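Setting up the wrist camera and gripper for thin plastic
Posted Dec 24, 2022
Filed under: Bench arm, maintenance

The Tamham quick-start sheet says the gripper is ready for "flexible packaging" out of the box. I have set up two of these arms now, one in the shop at Trandthorpe and one on a kitchen counter, and I don't believe that sentence. Mine were ready for cardboard. Thin plastic bags took the better part of April.

What follows is what I do before I trust the arm with a bag. It assumes the arm is bolted down, homed, and talking to the controller. If it isn't, do that first and come back.

1. Power down and clean the fingers
Hit the stop, wait for the light to go out, then pull the plug as well. I know the manual says the stop is enough. Wipe both finger faces with a dry lint-free cloth, then with a little isopropyl, and let them dry. Skip the silicone spray that Price sells as "finger conditioner." I tried one can and the only thing it improved was how fast bags slid out.

2. Check the finger faces for burrs
Run a scrap of bag film along each edge. If it snags, dress the edge with fine paper and wipe again. A burr you can't feel with a thumb will still open a bag from top to bottom.

3. Snug the finger bolts
Two per finger. Tighten them evenly, a bit on one and a bit on the other. The fingers should meet flat with the gripper closed. Slide a strip of paper between them and tug; if it pulls out easily at one end, loosen and start over.

4. Zero the grip with nothing in it
Open fully, close fully, and save the closed position. On my controller it reads 413. The sheet claims it should be 430 on every unit, which I doubt anyone checked. Use whatever yours reads. Typing in the printed number left my fingers short of touching, and film is thin enough to fall through that gap.

5. Set the force low, then creep up
Begin at 5 on the force scale. Lay a bag on the counter, pinch up a fold by hand, and bring the gripper down over the fold. Keep your fingers out of there once the arm is live. If the bag slips, go up one step and repeat. Stop when it holds through a slow lift.

6. Look at what the camera gets 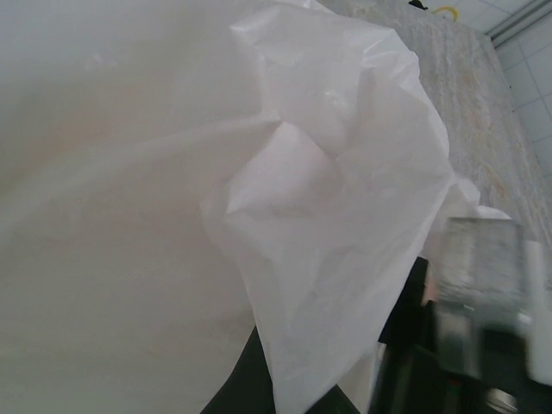

Photo: wrist camera, Trandthorpe bench notes

Pull up the wrist view while the gripper is right up against the bag. White film this close fills most of the view, and most of it is smooth and pale with very little for software to grab on to. The creases are where the useful contrast is. Lanbridge's "auto material" mode is supposed to sort this out. On my arm it kept aiming for the flat part, so I turned it off and set the approach point on a gathered section by hand.

Set exposure by hand too. Bring it down until you can see shading inside the folds, and ignore how gloomy the counter gets. If the finger is a smear in your stills, slow the arm before you start fiddling with shutter settings.

7. Repeat with a fresh bag
A bag that has been handled all afternoon is full of wrinkles and makes any gripper look clever. Take a new one off the roll. If the grip fails, go back to step 4 before adding force.

8. Write down the settings
Closed position, force, exposure, approach point. The last firmware update wiped mine, despite a release note saying user values were kept. They're now on masking tape on the side of the controller.

I redo steps 1 through 4 whenever the fingers come off.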